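**Software notes, January**

Hello again from the planning bench! Kirsty Ritchie has rewritten the grasp planner so it scores thin objects by their long axis – chopsticks had been driving us all a bit mad.
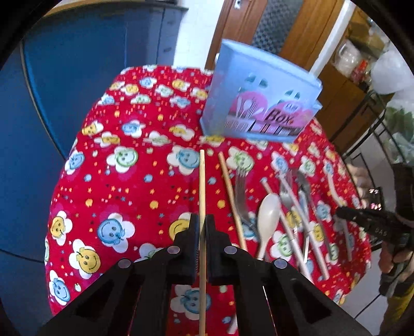
*A chopstick held near the blue box.*

Natnael Alemayehu has been busy on perception, and his new masks cope far better when forks and spoons overlap. 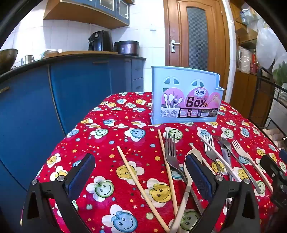

The replay tool now loads 1000 steps at once, bless it.
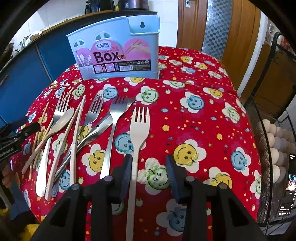
Do send Kirsty your bug reports, however small they seem.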